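Linen Corner: The Towel Question, Reopened

After last month's item on fitted sheets we had more mail than the parking story and the roof story put together, and most of it was about towels. Specifically, whether the ones at the Gondal guesthouse should be folded in thirds or in quarters, and who changed it, and when. So this month the Linen Corner goes back to the long pine table in the back room and settles the matter, or at least makes it somebody else's turn to be annoyed.

Some background for newer members. The guesthouse has 20 rooms and exactly one linen closet, built by a person who had evidently never met a bath towel. The shelves are deep enough for a hand towel folded in quarters and about an inch too shallow for one folded in thirds. For years we folded in thirds anyway and let the edges hang out over the shelf like tongues. Then in February the door stopped closing.

The gray terry hand towels are the worst offenders. They are good towels. They came from Cesico when the old white ones finally went to the dog wash, and they soak up anything you put in front of them. But terry has opinions. Press it flat and it puffs back up before you've turned around for the next one.

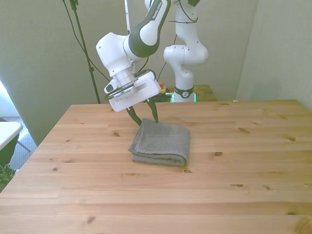

Gray terry, folded small, on the pine table. The knots are part of the table and do not wipe off.

The method we've settled on is the one the Flellum house has used all along (they have been very gracious about it, at length). Lay the towel out on the table with the label side up. Bring the short ends together, smooth from the middle outward, then bring the long sides together and fold once more. You want the soft rounded fold facing you and all the raw-looking edges at the back. On the shelf, fold goes to the front. If you open the closet and see a row of hems, the whole stack has gone in backward and you are invited to turn it around.

Please don't sit on them. We know it works. Guests can tell. 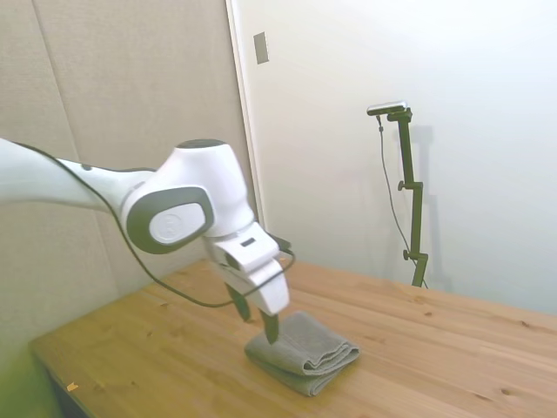 Sitting a little skewed, but the layers are all there.

A word about neatness, as it seems to be where tempers rise. The standard is "would you be happy to find this on your bed," and it does not require a ruler. A bundle that sits a bit crooked on the table will straighten up once it has 2 neighbors leaning on it. What does not straighten up is a towel folded while still damp, which goes on the shelf looking fine and comes off it smelling like a boat. The dryer by the window says 19 minutes for hand towels and it is lying. Give it another round – a short one – and check the hems with your fingers before you fold.

There is also the matter of the lump. Every stack has one, usually third from the bottom, made by whoever was folding when the coffee was ready. If you find a lump, shake it out and start it again. Pressing down harder on a lump gives you a flat lump, and the creases will still be there when the guest is.

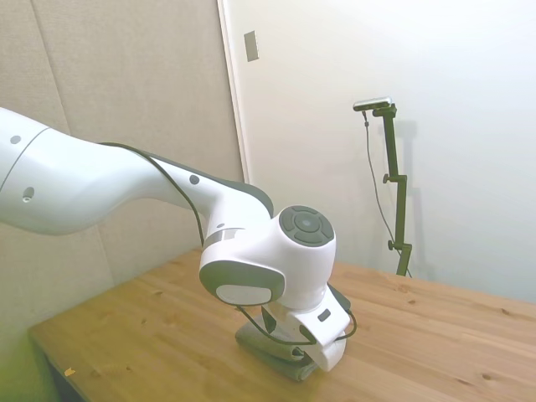 Closet Labels and Other Small News

The new shelf labels from Usix are up. Gray hand towels are now on the second shelf, bath towels below them, and bath mats on the floor of the closet in the blue bin, where they can't hurt anyone. The shelf marked "Misc." is being retired. If you own any part of Misc., please claim it before the end of April.

We have roughly 300 washcloths, which seems like a lot, and it is. Take a stack home for rags if you can use them. Only the faded ones, please.

Next month: pillowcases, and which way the open end should face.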